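3.2 Grading of second-hand records and sleeves

The stock used in the study came from Prostora, a second-hand record shop that had kept its unsold twelve-inch singles and albums in a back store. From this stock we drew 229 items. Each consisted of one disc and one outer sleeve; box sets, picture discs and items with a missing sleeve were left out before the draw. Items were numbered on a removable paper tag, and the shop's own price stickers were covered so that graders could not read them.

Disc and sleeve were graded apart. For discs we used a five-step scale running from 1 (unplayable) to 5 (as new), judged first by eye under a desk lamp and then by playing the opening and closing track of each side. For sleeves the same five steps were used, with ring wear, seam splits, writing and price cuts recorded as separate yes or no entries. Carrier bags and inner sleeves from closed shops turned up in many items. These were noted but did not count towards either grade, although collectors may pay more for them.

Two graders, Farah Ngau and Omar Qaisi, worked through the full set in different orders and did not see each other's sheets. Where their grades differed by one step, the lower grade was kept. Where they differed by more, the item went to a third grader, Rohani Goh, whose grade was final. After this stage 29 items were withdrawn because the pressing could not be identified from the matrix number in the run-out, leaving 200 for the analysis.

Country of pressing was taken from the label and checked against the matrix number. The two sources did not always agree — a common case was a disc pressed in one country and sold in a sleeve printed in another — and in such cases the matrix number was followed. The layout of the work area is given in Figure 2.

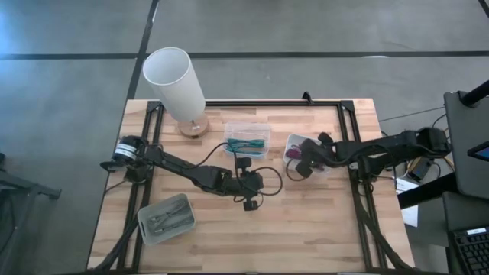
Figure 2. Work area.

Asking prices were collected from two dealers' lists, Ekach and Mimport, both read in June. A list price was accepted only if the entry gave the same catalogue number and stated a grade for both disc and sleeve. Where a list held several copies at the same grade, the median was taken. Prices for signed copies were dropped, as were those for copies sold in lots.

We then fitted the price model of Section 2 twice, once with the disc grade alone and once with both grades. Country of pressing entered as a set of indicator variables, with domestic pressings as the base. The presence of an original shop bag was added in a third run, reported in Section 4, at the suggestion of Iolanda Damasceno. All prices were converted to logarithms before fitting, and standard errors were clustered by artist.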